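# Keeping up with the news from Brussels without losing your kitchen table

I follow European politics for a hobby, which means paper – piles of it.
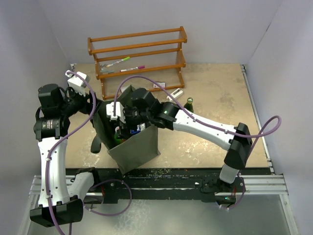

My worst offender was a draft treaty on fishing rights that ran to 716 pages, and I printed the whole thing on a Monday like a fool. So, a few things I do now!

- **Print the summary only.** The first few pages of most EU reports cover what you need, and you can look up the rest on screen.
- **One folder per country.** I tried sorting by topic (trade, farming, borders) and everything belonged in three places at once.
- **Write the date on clippings right away**, top right corner, in pencil. Ballpoint goes through newsprint.
- **Flatten folded pages** under a heavy cookbook overnight. Elin Sayce swears by a cool iron and a dish towel, but I scorched half an election map that way.
- **Clear out in August**, when parliament is on its break and hardly anything new comes in. Last time I recycled nearly 50 old briefings and kept one shoebox.

Newspaper ink on a white counter comes off with baking soda and a damp cloth – rub gently and rinse twice.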